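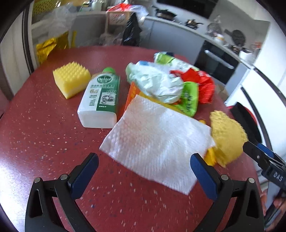
Fig. 1. Hand-held gripper, jaws open over a folded paper towel. Both pads are in view.

Manuals > Jeltmont hand grippers > Care and repair > Section 4: Finger pads and jaw check

November, maintenance desk, Bisht workshop

4.1 Before you start

This section covers the blue rubber pads on the black fingers, the screws near the top joints, and the jaw check that follows. It replaces the old Lurkow sheet, which told people to change pads every month whether they needed it or not. We tried that for a season. Most of the pads that came off were fine, and a few that were due to come off the following week had already started to slide on the finger. A calendar is a poor judge of rubber. Inspect the pads and decide from what you find.

You will need:
- a screwdriver that fits the finger screws properly
- a soft brush
- a lint-free cloth, slightly damp
- a folded paper towel, a kitchen sponge and a piece of thin cloth for the grip check
- the log sheet for the tool

CAUTION: Switch the tool off and disconnect it before you put your hand between the fingers. The Lurkow sheet says the trigger lock is enough. We would not trust it.

4.2 Inspecting the pads

1. Open the jaws all the way and hold the tool with the fingers pointing down.
2. Look along each pad from the side. The pad should lie flat against the finger from one end to the other.
3. Press each corner with your thumb. If a corner lifts, the pad is finished, however good the rest of it looks.
4. Bend the pad lightly and look for cracks across the surface. Fine scratches running the long way are normal.
5. Write down what you see before you clean anything. Dirt tells you where the contact is. If one pad is dirty at the tip and the other is dirty in the middle, the fingers are not meeting evenly and new pads will not fix it.

NOTE: Color is not a sign of wear. We have been told more than once that a faded pad has "gone off." We have never been able to connect fading with a worse grip, so do not throw a pad out on that account.

4.3 Cleaning

1. Brush off loose dirt, working away from the joints.
2. Wipe both pads with the damp cloth. Use plain water.
3. Leave the jaws open until the pads are fully dry.
4. Wipe the finger bodies last, with a clean part of the cloth.

CAUTION: Do not use dish soap, kitchen cleaner or disinfectant on the pads, even if the tool is used in a kitchen and a bottle is right there on the table. Any film left behind can change the grip, and you will spend the afternoon blaming the jaws. Jesar sells a pad conditioner that is supposed to restore the surface. We ran it on one pair of fingers and left the other pair alone, and could not tell them apart afterward. Save your money.

4.4 Replacing a pad

Replace pads in pairs. A new pad facing a worn one pulls the object to one side as the jaws close, and on soft things like cloth you may not notice until you look back through the recordings.

1. Take the old pad off slowly, starting at the tip. Do not use a blade.
2. Rub off any leftover adhesive with your thumb. It takes a while.
3. Check that the bare finger is smooth and dry.
4. Line up the new pad with the tip first, then press it down toward the joint.
5. Hold firm pressure on it for 4 minutes. The packet says less. Pads that were pressed for the shorter time came back to us with lifted corners.
6. Leave the tool alone for an hour before the jaw check.

Order pads under part number 317. Part number 594 looks the same in the catalog picture but is cut for the older finger, and the supplier will cheerfully send it if you only ask for "the blue ones."

4.5 Finger screws

The silver screw head near the top joint of each finger should be snug and no more.

1. Try each screw with the screwdriver, using two fingers on the handle.
2. If it turns, bring it up until it stops, then leave it.
3. Move the finger by hand. It should swing without a gritty feel and without side play.
4. If there is still play with the screw snug, the joint is worn. Tightening harder hides the play for a day or two and then ruins the thread.

NOTE: Thread locker is often suggested. It makes the next repair a lot worse – use it only on a screw that has worked loose twice.

4.6 Jaw and grip check

The built-in self-test reports that the jaws opened and closed. It says nothing about whether they can pick anything up, so a pass there is not a reason to skip this part.

1. Reconnect the tool and run the jaws open and closed 7 times with nothing between them. Listen for clicking.
2. Set a folded paper towel on a table. Approach from above with the jaws open, one finger on each side of the towel.
3. Close slowly. Both pads should touch at the same moment. If one arrives early, go back to 4.5.
4. Lift, hold still, and watch for creep. Set it down again.
5. Repeat with a sponge, then with a crumpled cloth. The cloth is the hard one, and it is the one people leave out.
6. Do the check once more on a table with other things on it. Clutter makes you come in at an angle, and an uneven pad will often behave itself until you do.

If the towel slips but the sponge holds, clean the pads again and repeat steps 2 to 4. If everything slips, suspect the adhesive film from 4.4 before you suspect the motor. Motors get sent back to Jeltmont far more often than they fail.

Log the result as pass or fail, with the object that failed. "Seems OK" is not a result, and the tool stays on the shelf until someone writes a proper one.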